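Small arms on benches - do we need a keep-out line or not?
General Automation > Safety and good practice
8 replies

stulwood_tech
Quick one. We've got a tabletop arm on small parts picking, low speed, low force. New site rules say every robot needs a marked keep-out area plus a written check before each run. Fine for the big cells, but a benchtop thing? Anyone else doing this or is it overkill

Paisan77
Overkill. Ours does gears all day, never hurt anyone. Force limit set, stop button in reach, done.

mgrewal
Disagree. "Never hurt anyone" isn't an assessment. The arm being gentle is one bit of it, what about what it's holding? Sharp part in the fingers and your force limit means a lot less. Assess the job, arm + gripper + part. Write it down.
Manju Grewal

vakley_bob
What Manju said. Also cables. Our only two stops last year were both cable snags, loop caught on a fixture when the wrist turned. Check is now: run wrist through full travel by hand speed, watch the loop the whole way. Takes no time.

Paisan77
ok cables fair enough. Still don't see what a line on a bench does

irine_k
Tells people where to keep their mugs out of. We use a dark mat, rule is nothing on the mat except the part being worked. Anything else on there, you dont press start. Easy for new people to remember, easier than a drawing.

stulwood_tech
Like the mat rule. What about reach though, arm can go well past the mat

irine_k
Set software limits so it can't. Then test the limits, don't just trust teh numbers on the screen. And retest if anyone moves the base.

mgrewal
Mat is good housekeeping but please don't call it a safeguard. Doesn't stop anything. Limits and stop do that, mat just helps people see it.

Paisan77
We've done more than 1374 runs with no mat and no form. Just saying.

vakley_bob
And when someone swaps the gripper? Different length, different pinch points, all your old runs count for nothing. New gripper = new check, that's how we have it. Label on the gripper has to match the sheet too.

stulwood_tech
Right, going with: mat clear, cable check, limits tested, stop tested, gripper matches sheet. One page. Will put it to the site lot and see if they let me drop the tape. Bench pic below, shout if the cable run looks daft 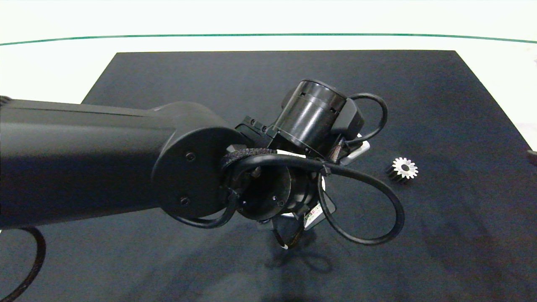
Arm over the mat, gear to the right of the gripper. Big cable loop off the wrist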